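Home | Mind | Memory | Language | Past Issues

The Word That Won't Come

5 min read

I lost the word "colander" in April. I was standing in my sister's kitchen with a pot of pasta steaming in both hands, and I could see the thing in my head, I knew it had holes, I was dead certain it started with a C, and I could have sworn it had three syllables. Then I asked for the "calendar." She handed me a calendar.

Psychologists call this the tip-of-the-tongue state, and I have spent the months since then happily reading everything I can find on it. It's one of the best small mysteries the mind has to offer. You don't know the word, and yet you know a ridiculous amount about it. You can reject wrong answers instantly. You can often give the first letter, and sometimes the rhythm. How can you check a guess against something you can't find?

The usual explanation is that a word lives in memory as at least two things, a meaning and a sound, with a link between them. Most of the time the link works so fast that you never feel it. When it's weak, the meaning lights up and only scraps of the sound come along with it.

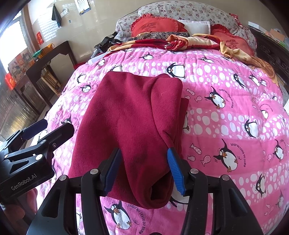

Names are the worst offenders, and there's a lovely old demonstration of why. Show people a face and tell them the man is a baker, and a good number will remember it later. Tell them instead that his name is Baker, and fewer will. It's the same sound both times! But the job comes with bread, flour, early mornings and a warm shop, and the name is tied to nothing at all. It hangs by a single thread.

I took my colander story to Ayantu Gebretsadik, a memory researcher in Dorkent who has been collecting lost words for years. Her volunteers keep a small diary and write down every block as it happens: what they were after, what came instead, and how the word finally turned up. The collection now holds 1,424 of them, and she let me spend a Sunday reading through as many as I could manage.

It was like reading very short detective stories. One woman wanted "rhubarb" and got "Reuben" all through dinner. A bus driver lost the name of his own street. Somebody hunted for "trellis" for almost 2 days and found it while brushing her teeth.
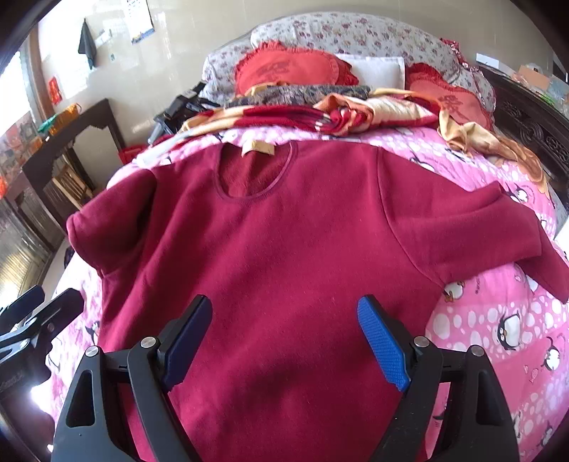
Fulgencio Sepúlveda

What struck me most was how often the answer simply popped up. People would push and push, give up in disgust, start thinking about dinner, and there it was. Gebretsadik is careful about this. "We remember the pop-ups because they feel like magic," she told me. "The ones that never come back, we forget we ever looked for." Still, the wrong word that keeps barging in — she calls it "the pest" — does seem to lose its grip once you stop poking at it.

Then there's the worry everyone brings up, usually in a lowered voice. Blocks get more common as we age, and most of us quietly take each one as bad news. Gebretsadik hears this at every talk she gives. A vocabulary keeps growing through much of adult life, she points out, so there are more words to trip over, and the ones we trip on tend to be ones we haven't said in a while. She would be more curious about someone who had the word handed to them and didn't recognize it. Anyone who is really concerned should talk to a doctor, of course, but a missing actor's name on its own is ordinary stuff.

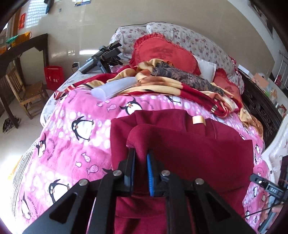
A red fleece on a pink blanket with cartoon penguins.

Can you do anything to help? A little. Running through the alphabet works for some people, and there's decent evidence that hearing a word with the same opening sounds can shake the right one loose. Once you do find it, say it out loud, a few times if you're alone. There is some research suggesting that the struggle itself can be learned, so that a person who gets stuck on a word and stays stuck for a long stretch is more likely to get stuck there again. I find that wonderful and slightly alarming. So look it up sooner than your pride would like.

And ask the people around you. Couples who have been together a long time are amazing at this. One diary entry had a husband supplying "accordion" from nothing more than a grunt and some elbow movement.

I've started a diary of my own. So far it has "cardigan," "Portugal," and the name of a man I worked beside for years. I still say "colander" out loud every time I drain the pasta.

Comments

Tarura: The C thing is so real. I always get the first letter and I am always sure of it, and I'd say half the time I'm wrong.

Steswood: My mother went through all her children and then the dog before she got to my name. Is that the same thing or something different? Would love a follow-up on it.

Dinu: Lost "spatula" while reading this. Took me until the comments.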